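4.2 Manipulation tasks with the Benlow kit

We turned to the Benlow kit after two frustrating months with a simulator we had patched together ourselves, and the difference was plain on the first morning. The kit comes as a single download with the arm model, the gripper, a set of tabletop objects and a scripting layer called Musel, which handles scene resets and logging. Our first grasp attempt ran before lunch. For a small lab that is a wonderful thing.

All tests in this section use the wrist view, with the two fingertips at the bottom edge of the image. We kept the default table and changed only the object and its pose. Each object was placed in 175 poses drawn at random by Musel, and the same seeds were used for every policy so that the results in Table 3 can be compared row by row. The policy sees only the wrist image and the gripper opening. It gets no depth and no object coordinates.

The marker became our favorite object. It is long, thin and easy to approach from the wrong angle, and its two-color design gives the policy a clear cue to which end is which. Glare on the tabletop matters too. The Benlow renderer draws soft, pale reflections on the wood, and a white body against a washed-out patch of table is a much harder target than the same body against dark grain.
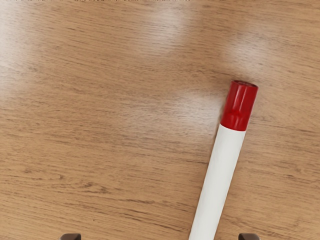
Figure 4. Wrist view in the marker task. The red cap points away from the gripper, and the white body runs out of view between the fingertips, closer to the right one.

Lighting is set in one short file, and we were delighted by how much could be done with it. We wrote 14 lighting presets in an afternoon, from flat and even to strongly glossy, and Musel cycled through them without any change to the task code. Training on all of the presets helped the Correa policy far more than training for longer on one. We had expected some gain, but the size of it surprised everyone in the lab.

There are weak points. Contact between the fingertips and thin round objects is a little too sticky at the default friction value, and we lowered it for every run reported here. The reset call also failed in 7 runs, which we repeated with the same seeds. A patch released in May fixed a related fault in the logger, and we hope the reset will be next.

All results were produced with the Broncombe build of the kit, downloaded on 19/08/2023. Our task files and lighting presets load into that build without changes.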